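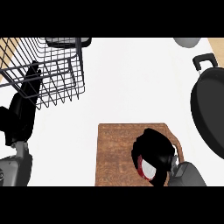
Celebrity cookware should come with a longer memory

Vivmont announced last week that it will put Larasati Santoso's name on 26 pans, knives and storage jars, to be sold through its own website and in the Danzer shops from September. The programme that made her known is being dropped to make room for the filming of something shorter. I think this is a poor swap, for her and for the people who watch her.

Santoso cooked on television for seven years. She showed people how to joint a chicken and what to do with the bones. Most of it was done with one pan and a knife she sharpened on screen. Viewers trusted her, and that trust is what Vivmont is paying for.

I don't blame a cook for wanting the money. Television pays less than people suppose, and a series can vanish over a lunch. Gyu-bin Jang signed with Trodness under similar terms and has been open about the fact that the kettle range pays his mortgage. Fair enough. But he kept his programme going, and he still tells viewers when a cheaper pot will do.

The Vivmont deal leaves little space for that. Each of the new short films has to feature at least one item from the range. A cook in that position can't tell you to use the old saucepan at the back of the cupboard, and that was half of what Santoso was good at.

The publishers at Dirkeo tell me her first book sold 2,277 copies in its opening month, with hardly any advertising. People bought it for the recipes. I'd have liked to see a second one before the jars.

There is a simple thing Vivmont could do. Let her make a few films each year with nothing to sell in them, and put that in the contract. It would cost the company very little. If the pans are as good as it says, they can manage an evening off.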